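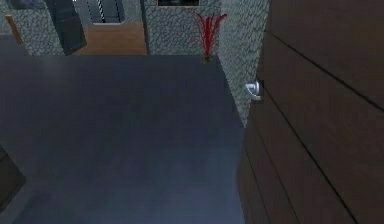

Kistitz Home Pack: a month of collecting demos in houses that don't exist

Posted 21 Jan 2019 by Santino Cabral

I've been meaning to write up the Kistitz Home Pack since before the holidays, and a couple of you have emailed to ask whether it's worth the money, so let's do it. Short version: I like it a lot, I have one big complaint and a handful of small ones, and I'd buy it again if the license were a bit friendlier.

Some background for anyone new. Domingo Cáceres and I are training a policy to find doors, drive up to them and open them, all in simulation for now. It learns by copying us. One of us sits down with a gamepad, drives to the door, works the handle, backs off, saves the run, and then does it again in a different room until our thumbs give out. The more variety in the rooms, the better the policy copes with one it hasn't met. We'd been building our own rooms up to last June and they were terrible (gray boxes with a door in them, pretty much), so when Kistitz put out a pack of furnished interiors I jumped on it.

You get 102 rooms, and the install was painless. I had the first one open before my coffee was ready. They load straight into Trudero, our simulator, with the collision shapes already done, and that alone saved me a week of swearing.

So how do they look? Pretty good, in a slightly odd way! The room I keep going back to has a broad slate-blue surface, pebbly gray stone on the walls, a big dark brown wood panel with a silver lever handle on it, and a plant with spiky red leaves that is easily the brightest thing in there. I'd never decorate like that. But for training I love it, because our old rooms had no clutter of any kind, and the first policy we trained in them got fooled by everything. The red plant was a favorite. Early on, the thing would steer at those leaves like a moth, and it took a good stack of extra runs in that room before it settled down and went for the handle.

The handles are the best part of the pack. They're real little models with a rounded plate behind the lever, they catch the light a bit, and they turn on a proper hinge with some spring to it. You can set the stiffness per door. Domingo spent a whole evening making one so stiff that neither of us could open it, and then insisted we keep it in the set. (We did not keep it in the set.)

Recording is where Kistitz surprised me. I figured I'd be using Fastport for that, same as always, but the pack comes with its own recorder and it's nicer. It saves the camera view, the gamepad input and the door angle all on one clock. With Fastport I used to line those up by hand, and I got it wrong more often than I'd like to admit. We have 2658 runs saved now and I haven't found a single one where the streams drift apart. There's also a button to mark a run as bad the moment you mess it up, which sounds like nothing until you've gone digging through a folder for the one where you sneezed and drove into a wall.

Now the complaints. The big one is the textures. That pebbled stone is everywhere, on the walls, on the pillars, in room after room, and you can see the pattern repeat. Same deal with the wood. My worry is that the policy learns "silver thing next to gray pebbles" and calls it a day. I swapped textures on 7 of the rooms myself to test that, and the success rate dropped enough that I'm now doing it for all of them. For the price, there should be a shuffle option built in.

Second, the lighting is on the dim side and very even. There's a brightness slider but no way to move the lights, so no sun through a window and no hard shadows across the floor. Third, the camera height resets every time you change rooms. We lost nearly a full afternoon of runs to that one before Domingo spotted it. Check it every time, or write yourself a little script.

And the license! It covers 4 machines, and a virtual machine counts as one. If you collect on your desktop and train on rented boxes, you'll hit that limit fast. I wrote to support and got a polite answer that boiled down to "buy another one."

I did try the Goel rooms for comparison. They're cheaper and brighter, and the furniture is cuter, but half the doors are just pictures of doors. Fine if you only need a robot to roam around. No good to us.

I'd give Kistitz four out of five. If your task involves touching doors or handles, get it, plan on a weekend of texture swapping, and use their recorder even if you already have one you like. If you're only doing navigation, save your money and go with Goel. My texture script is a mess at the moment, but email me if you want it and I'll send it as is.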